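Kerstin Kohlhase opened Osdale, a swim studio and sauna with a single 10-meter pool, in February. She teaches most of the classes herself and lives upstairs.

"I wanted a place where people didn't have to be good at swimming," she says. "Most of my morning group had never put their faces in the water."

The pool is kept at 95 degrees for the gentle classes. Guests who come for the sauna use a separate plunge tub on the deck, and Kohlhase asks them to book it by phone.

Her business partner, Wulan Entili, runs the breathing sessions. She trained as a physical therapist and worked in a hospital before the two met.

"People arrive holding their shoulders up by their ears," Entili says. "I don't talk much for the first part. They float, and I keep a hand under the neck if they ask for it."
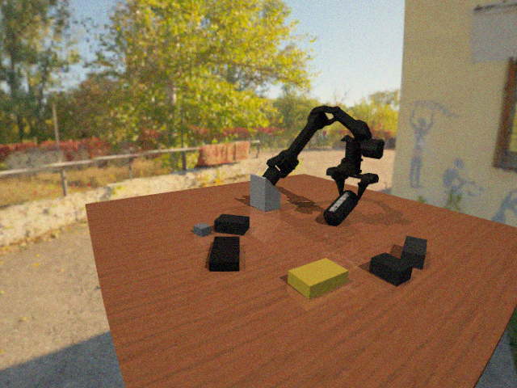 Membership costs $80 a month and covers the pool, the sauna and one session with Entili. Kohlhase says she would like to add a women's evening and a class for new parents, but the changing rooms are small – she has plans for a second one behind the sauna. For now, people tend to stay and talk after class, and a big outdoor table, reddish-brown wood with dark grain running across it, is the kind of thing she has in mind for them. "Tea, a towel, no hurry," she says. The next beginners' course starts on 20 June 2018.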